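Search this site
Search
Print this post
E-mail this post

Slabs, joints and falls: notes on a large paved square

2018-03-11

I have been asked twice since December why I spend so much of my spare time looking at concrete paving. The short answer is that I used to draw it for a living, at Harju, and the habit has not gone away. The long answer is the rest of this post.

A big open square is a simple thing to describe and an awkward thing to build. On paper it is a flat grey shape with a note in the corner. On the ground it has to shed rain, take the weight of whatever drives over it, move with the temperature and still look level to a person standing in the middle. Those four requirements pull against each other, and the joints are where the argument gets settled.

Concrete shrinks as it cures and then goes on moving with the weather for as long as it exists. A slab laid in one piece will crack along a line of its own choosing. The designer's job is to choose the line first. You cut or form a weak plane at regular intervals, the slab cracks underneath it, and the visible result is a thin, straight line that the public takes for decoration. Contraction joints do most of that work. Isolation joints go where the slab meets something that must not be pushed, such as a wall, a column or a drain. Construction joints are simply where the crew stopped.

The usual rule of thumb for unreinforced work ties the spacing to the thickness of the slab, and keeps each panel as near to square as the layout permits. Long thin panels crack across the middle. I once checked a drawing for a yard in Flamstead with panels three times as long as they were wide, and pencilled a small question mark on every one. The drawing came back with the question marks neatly rubbed out and the panels unchanged. I have not been back to look.

Drainage is harder to see. A square that looks flat should not be flat. A fall of one in sixty is comfortable to walk on and moves water well enough, and one in eighty is the least I would accept on a brushed finish. Over a distance of 15 metres, one in sixty gives a drop of 250 mm, and that height has to go somewhere. Either the far side is lower than the near side, or the surface is folded into shallow valleys with a channel at the bottom of each. Folds need joints along them, so the drainage plan and the joint plan are really one drawing. Many offices still give them to two people.

My notes on this visit run to three sheets. I was mostly interested in the joints, then in the edge, and only after that in the buildings.
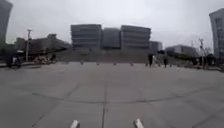
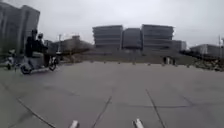 Grey sky and grey paving in all three, with modern buildings at the far side.

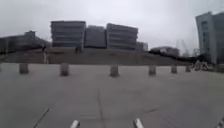

Staining is the next subject, and people are too hard on it. Pale concrete in a public place starts to mark as soon as it is opened. Tyres leave rubber, leaves leave tannin, and damp lingers in any slight hollow and darkens it. Sealers slow this down. I trialled one sold as Zonelix on six offcuts in the back garden, with another six left bare. After a winter the sealed ones were a little cleaner and a good deal shinier, and I prefer the bare ones. Pressure washing gets the marks out and takes some of the surface paste with them, so the slab comes up rougher and catches dirt faster the following year.

Edges deserve more drawing time than they get. Where vehicles need to be kept off a surface, the cheap way is a row of bollards, and the spacing is a compromise between stopping a car and letting a wheelchair through. I use 1070 mm clear between faces where there is a choice. Two wheels will get through almost any gap that a pushchair can, so a bollard line should never be specified as a way of stopping mopeds. Height matters too. A short bollard keeps the view open and is easy to miss when reversing. A tall one is safer for drivers and makes a square look like a car park.

Hertta Karppinen, who sat opposite me at Harju, held that bollards should always stand on the joint lines. I held that they should stand in the middle of a panel, away from the weak plane, and we wasted several lunches on it. Her version looks better on plan. Mine has fewer cracks running out of the base — or it did on the one job where we tried both, the forecourt for Comus, and one job proves very little. The better detail is to box each bollard out with its own isolation joint, at which point it can stand wherever you like.

For anyone who wants to check an existing square, you need a long straight edge, a tape and a day after rain. Put the straight edge across a joint and look for a step. More than a few millimetres is a trip hazard and usually means the ground beneath has moved. Measure three or four panels in each direction. Then wait for the surface to dry and see which patches go last, as these are your low spots. I mark them on a sketch with a soft pencil and date the sheet.

The Flamstead yard drawing, if anyone from the old office is reading, was number 3464. I would be glad of a copy. Mine has a coffee ring over the drainage channel and I can no longer read the levels.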